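5. The insertion fault

I have given this fault a section to itself, partly as it cost us most of a spring and partly as I have since talked to people at other labs who have had something very like it and put it down to bad luck. We put it down to bad luck as well, for far too long. What follows is my own account of it, checked against the log by Sandamali Fakir and against the memory of Gervásio Miranda, who was standing nearest on the day it got serious.

The job on the Blöndal cell is simple to say. The arm picks a tall black part from the tray, turns it upright, looks at it with the wrist camera, works out how it is sitting between the fingers, and lowers it into a slot in the Hustden fixture. The slot is a close fit. If the part is leaning even slightly the lower end catches on the lip, and the controller is meant to feel that, stop, back off and look again. For the wrist view of a part in the gripper see Figure 2. The thing to look for is the long pale lavender strip up the face of the part with the fine row of teeth along its right side, and then, just to the left of it, a thin white line that runs alongside the strip for most of its length. I want readers to have both of those in mind for the rest of this section.

5.1 How the arm judges the part

The pose estimator was written by Agathe Chauvin for an earlier project, Turner, where the parts were dull and had one clear stripe on them. It looks for the strongest long straight edge in a window above the gripper, calls that the left edge of the stripe, and works out the sideways offset and the lean from it. It is a lovely little piece of code (fast, short, and you can read the whole thing over a cup of tea) and on Turner it never gave us a moment's trouble. When we moved to the new parts we changed the width of the window and the colour it expected, ran it on a handful of parts, saw sensible numbers and moved on. I was the one who said that would do.

You can probably see the problem already. We couldn't, or at any rate we didn't. The new part has the left edge of the strip and it has the white line, and the two run in the same direction. Under some lighting the edge of the strip wins. Under other lighting the white line wins, being thin but very bright. The estimator has no idea that it has changed its mind. The lean comes out correct either way, as the lines are parallel, and so every check we had on the lean was passed without a murmur. Only the sideways offset is wrong, and it is wrong by the gap between the two lines.

5.2 What we saw first

The first sign was a part that would not go in. The arm came down, touched, backed off, looked, came down again in the same place and touched again. This is what it is supposed to do when a part has slipped, so we assumed a part had slipped. We cleaned the finger pads. It worked for the rest of the session, and I wrote "pads dirty" in the log, where it sits to this day as a warning to me.

It came back, of course. Over the next while Sandamali and I changed the pads, raised the grip force, lowered the grip force, slowed the lift from the tray, and swapped the tray for one with deeper pockets. Every one of these seemed to help for a bit. I now think all that happened is that each change had us leaning over the cell for an hour and then going away again, and our shadows and the blind on the window did the rest. We never wrote down whether the blind was up. I would dearly like to have that column in the log.

There was a second thing that put us off the scent. The faces of these parts are glossy and they get scuffed with handling, and once you start peering at camera frames every streak and smudge looks like the culprit. Jad Hakim spent a good while wiping parts with a lint-free cloth and sorting them into clean and scuffed. He found that the scuffed ones failed more often – a bit. I believed in that result for weeks. My guess today is that he sorted them in the morning and ran them in the afternoon, clean first, with the sun coming round all the while, but I can't prove it and I don't want to rubbish his work, which was careful.

5.3 The day it pushed

On 2022-03-29 the arm took a part down to the slot, touched the lip and did not back off. It kept pushing. The part bent, the fixture shifted on its plate, and Gervásio hit the stop. He had been reaching in to pick up a dropped screw from the far side of the cell and his hand was closer to the fixture than any of us would like. He wasn't hurt. The part was ruined and so was one of the fixture's locating pins.

Two separate things had to be wrong for that to happen, and they were. The first was the offset, which I have described. The second was mine. While we were chasing the slipping that wasn't slipping, the repeated touches kept tripping the contact limit and ending the run before we could watch it, and I raised the limit so that we could see more of what went on. I meant to put it back. It was in a settings file that is loaded at start-up, it had no note beside it, and there it stayed.

I should be clear that a higher limit should not, on its own, have meant no limit. The arm has its own protective stop underneath ours and that would have cut in sooner or later. But we had been treating our softer limit as the one that kept people safe when they leaned in to tidy up, and that was a habit we had let grow without ever deciding on it. People reached into the cell while the arm was live. I did it myself. After that day we stopped.

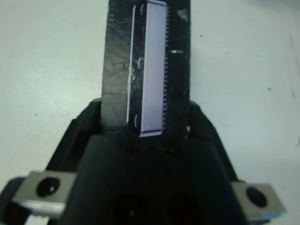
So the cell was switched off, and for the first time we looked at the estimator in place of the gripper. Agathe came over from Fallstead with her laptop and asked a question that none of us had asked, namely which edge it was finding. There was no way to tell from our logs. We had saved the offset and the lean and thrown away everything that led to them. She added a line of code that draws the chosen edge over the camera frame and saves the result, and we ran the arm with nobody inside the tape and the fixture taken off the plate.

She had it before lunch. With the blind up, the drawn line sat on the edge of the strip. With the blind down and the bench lamp on, it hopped across to the white line, and now and then it hopped back in the middle of a run, between one look and the next. We repeated this on six parts and got the hop on five of them. The odd one out never hopped for us at all, and I don't have a good story for that one. It looked much the same as the others to me.

The size of the error was over two millimetres in every case where the hop took place. That is plenty to put the end of the part on the lip, and it also explains why backing off and looking again made no difference: the second look, under the same light, made the same mistake.

5.4 What we changed

The estimator now has to find the row of teeth. A fine comb of little bright and dark marks is hard to mistake for anything else on the part, and once the teeth are found we know which side of the strip we are on. The left edge is then looked for at the right distance from the teeth and nowhere else. If the teeth can't be found, the arm doesn't guess. It puts the part back in the tray and asks for a person. This makes the cell slower and a good deal more annoying, and I have been asked more than once to let it have another go by itself. I have said no so far.

The contact limit is back where it was. It is also no longer in a file that I can edit without someone else seeing; a change has to be signed off by a second person and it lapses when the cell is shut down. Sandamali wanted it to be fixed for good, with no means of raising it at all. We argued about that and I'm not sure she was wrong. There are times when you do need to see what happens after the touch, for instance when setting up a new fixture, and my view was that people who need to will find a way, so there had better be a proper one. Her view was that I had just shown what comes of that.

The tape on the floor has become a light curtain. If it is broken the arm stops, and it has to be restarted from the desk.

Every look now saves the frame with the chosen edge drawn on it. The files take up a silly amount of room and we delete them at the end of each month, unless a run has failed, in which case they are kept.

5.5 What is still open

By July we had run the new estimator through the old faults and had not seen the hop again. I would be careful about reading too much into that. All the parts came from the same batch, and the teeth are small enough that a dirty lens would lose them before it lost anything else. We have not tried it with the lens dirty on purpose, although we should. I also can't rule out that a few of the early failures really were slips, as the frames from those runs are gone. The entry in the log still says the pads were dirty, with a note from Sandamali beneath it pointing to this section.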